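I have been meaning to write about the new Tanidier record since it came out, and I kept putting it off because I wasn't sure I could be fair to it. I loved this band so much when I was younger that I still know the running order of their second album better than I know my own phone number. So take all this with however much salt you like.

The thing I want to argue, and I know some of you will write in, is that bands should be allowed to come back smaller. Tanidier used to be five people and a wall of amplifiers. Now it's Noemí Medrano singing, Gergely Borbély on guitar and a bit of piano, and a drummer who mostly uses brushes. The album is called Hudham, it runs 29 minutes, and the first week it was out I read one complaint after another that it sounded "unfinished." Well, I've played it every morning with my coffee (sometimes twice, if nobody needs me anywhere) and I don't hear anything missing at all!

What I hear is room. On "Ochoa," which was my favorite by the second listen, there's a long stretch after the second verse where the guitar just goes around and around on the same little figure and you can hear the chair creak. The old band would have put a string section there. I loved those string sections, I really did, but I was nineteen and I wanted everything to be enormous.

My friend Usha Kandasamy disagrees with me completely. She drove three hours to see them in June last year, in a room that holds 300, and she came home grumpy. They played only 3 of the old songs, she said, and slowed down every one of them. Her feeling is that if you keep the name you owe people the sound that goes with it, and if you want to make quiet records you can do that under your own name like everybody else does. I do see her point. She paid for the ticket and the gas, and she waited years for it. 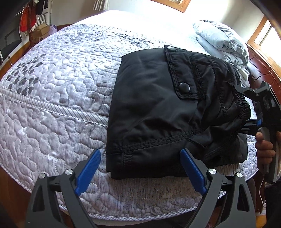
But I keep thinking about the ones who did come back at full size. We've all been to that show. The hits are in the right order, the singer points the microphone at the crowd for the high notes, and you go home happy enough and never think about it again. I couldn't tell you one song from the last two reunion albums I bought, and I bought them the day they came out.

I've gone on longer than I meant to. If you only try one song, try "Ochoa," and please give it the whole way through before you decide. I'm lending Usha my copy this week, and she has promised to play it in the car with the windows up.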